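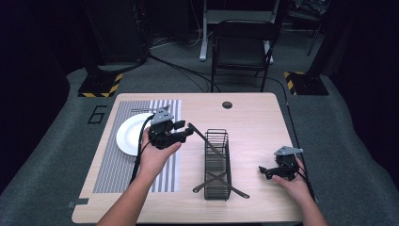

2 min read

Table setting and utensil basket FAQ

Quick answers, mostly for people who just moved in at Stirkby. Questions not covered, ask Marina Raptis at the desk.

Do I have to use a placemat?
Yes please. The light wood tops mark easily. Striped gray and white ones are in the top drawer, any other mat is fine too.

Which way do the stripes go?
Running from the far edge toward you. Looks neater when the tables are pushed together. Not a rule, really.

Where does the plate go?
On the mat. Round white ones for everyday. The blue Lekora plates are for the December dinner, leave them in the cupboard.

What goes in the black wire basket?
Long utensils only. The ones that won't fit in the drawer. Teaspoons fall over in there and you'll be fishing for them all through dinner.

Handles up or down?
Handles up for anything you eat or serve with. Sharp knives don't go in the basket at all, they have thier own block.

Can the basket stay on the table while we eat?
Sure. Middle of the table, so both sides can reach. Move it before wiping down.

It tips when I pull something out.
Tall and narrow, so yes. One hand on the basket, lift straight up. Long pieces go in one at a time, if two get crossed put them both down flat and start over.

How many places per table?
2 normally. Up to 6 if you push tables together, check with Tirta Ong first as the carpet gets caught under the legs.

Something spilled on the carpet, now what?
Blot, don't rub. Cold water. Tell Tirta the same evening, not next week.

How do I clean the mats?
Wipe with damp cloth, dry flat. No dishwasher, no dryer. Gerardo tried the dryer. We bought new mats.

And the basket?
Warm soapy water, old toothbrush for the corners where the wires meet. Dry it right away or it it can rust.

Can I bring my own stuff?
Yes, put your name on the bottom. Unlabeled things go on the Rallis shelf by the door.

Last updated in December. Corrections to Marina.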